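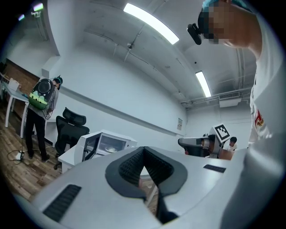

Figure 5.1 People at work in a room with a plank floor. A power strip and its cables lie on the floor near the table.

Chapter 5
The Room Where Work Is Done

In the previous chapter we studied the furniture of a workroom as single pieces: the table, the shelf, the chair. Now we put these pieces together and ask how people move between them. A room can have good tables and still be a difficult place to work, when the path from one table to the next goes over a cable.

Look again at Figure 5.1. The table has slim legs and stands at the side, so the floor beside it stays open for feet. The wall is divided in two: brown brick-textured panel at the bottom and white above. Many designers like this division, as the lower part of a wall receives most of the knocks from bags and chair backs. The power strip is another matter. It lies on the planks close to where a person stands, and its cables run out over the floor.

Clothing and equipment also take space. A person who carries a pack on the back needs more room for turning than a person without one – and this person cannot see what is behind. In the Ilberg exercises at the end of the chapter, you will draw the turning circle of a worker first without a pack and then with it.

We will use one building for all our measurements, the Rebelo workshop in Grandberg. Its main room is 332 square feet. The narrowest passage between two tables was 88 centimeters when the workshop opened, and after the tables were moved in May it became 105 centimeters. The plan of this room is printed in Appendix B.

After this chapter you should be able to:
draw the walking paths of a small workroom
choose a place for power strips and fix the cables along a wall
explain why the lower wall is often covered with a different material

Key words: passage, turning circle, wall panel, power strip, cable cover

5.1 Paths and obstacles

We begin with the floor. Before you draw any furniture, mark the door and every socket on your plan.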